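Wuler kitchen sim, pre-run safety check, May. Checked by Wumpini Mahama, planner build 67.

- [x] Joint limits loaded from the arm config
- [x] Software stop halts the planner and the controller
- [x] Collision meshes on for sink, counter and upper cabinet
- [ ] Clearance margin set to 3 cm at sink rim. *Still at default. Ayuba Aryee to change.*
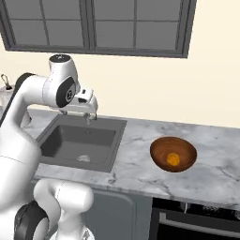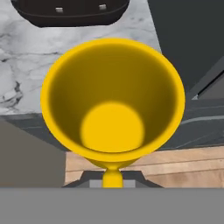
*Arm at the sink (first); yellow funnel with the gripper body along the bottom (second).*

- [x] Funnel in the object list, pose updating
- [ ] Funnel mesh hollow. *Loads as a solid hull, so grasps on the rim get rejected. Ticket 9.*
- [x] Logs written to the Baidoo share

Do not start batch runs until both open items are closed.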